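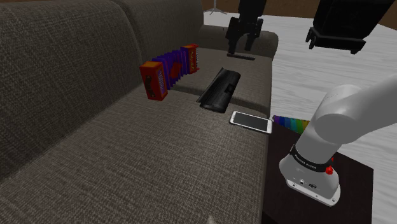

Tidying the sofa, and other unsolved problems

By Duangjai Nakpan

Every evening at half past eight I do a job that takes me two minutes and that I have never once thought of as difficult. I clear the sofa. Toys go in the box, phones go on the shelf, whatever is left goes on the stairs to be carried up later, usually by me. I mention it because I have spent much of this spring being told that a machine will soon be doing it instead.

The claim comes round every few years. This time it has money behind it and some very good films. Herkar, which used to make sorting equipment for parcel depots, now has a household division. Modham, a younger firm, says its tidying software has practised the living-room clear-up in simulation more times than any parent alive. I believe that. I am less sure what it proves.

Simulated sofas are kind places. You can put a toy accordion on the cushions, a phone by the edge and a xylophone within reach of the arm, let the program make a mess of things, and start again before anyone has sworn. The accordion never gets jam in its folds. If the phone is knocked to the floor it costs the company nothing. My own phone has been knocked to the floor by people with hands, and it cost me a good deal.

On a Thursday in May I took the train to Prendham, where Herkar keeps a show flat above its old warehouse. It has a kitchen, a sitting room and a short hall with coats in it. The arm was set up in the sitting room and the job was to put 12 objects in a basket. I was allowed to choose where they went, within reason. Within reason meant not under the cushions.

It took 24 minutes. Hard things with flat sides went in nicely, and I will admit to a small thrill when a toy bus was picked up by its roof and set down the right way up. Soft things were slower. A knitted rabbit was gripped by one ear, dropped, gripped by the same ear and dropped again. A picture book lying flat defeated the arm altogether, and an engineer leaned in and stood it on its edge. When I asked whether that counted as help, he said it counted as a prompt. The book went down on the score sheet as done.

I don't think anyone there was trying to fool me. The engineers were franker than the brochure. One of them told me that picking things up was the part they worried about least these days, and that knowing what a thing was for, and where it lived, gave them far more trouble. A half-built brick tower is rubbish in one house and a week's work in another. Try explaining that to a basket.

Shop floors ought to be easier, and in some ways they are. Kaewmanee, a packing firm that fills gift hampers, put two arms on its line last year. They place jars all day and don't get bored. The jars arrive upright, in the same spot, facing the same way, and a person makes sure of it. Ribbons, tissue paper and anything in a bag are still done by hand. The shift manager reckoned she had saved one job and created most of another, setting things straight for the machines. She was not complaining. She said her wrists were better for it.

Back in Prendham, I asked what the household version would cost. I was told £2,000 a year to rent, when it comes, with no word on when that might be. For that you would get an arm on a fixed base, so it would clear whatever it could reach. The far end of the sofa would be yours. So would the stairs.

I can see who might want it even so. My mother can no longer bend to the floor, and a machine that picked up one dropped remote control a day, slowly and without sighing, would be worth something to her. I put this to Herkar's people and they looked rather pained. The floor, they said, was on the list for next year.

I got home at ten past eight. The rabbit in our house is a dog, and it was wedged down the back of the cushions with a sock and half a rice cake. I had it all cleared before the kettle boiled.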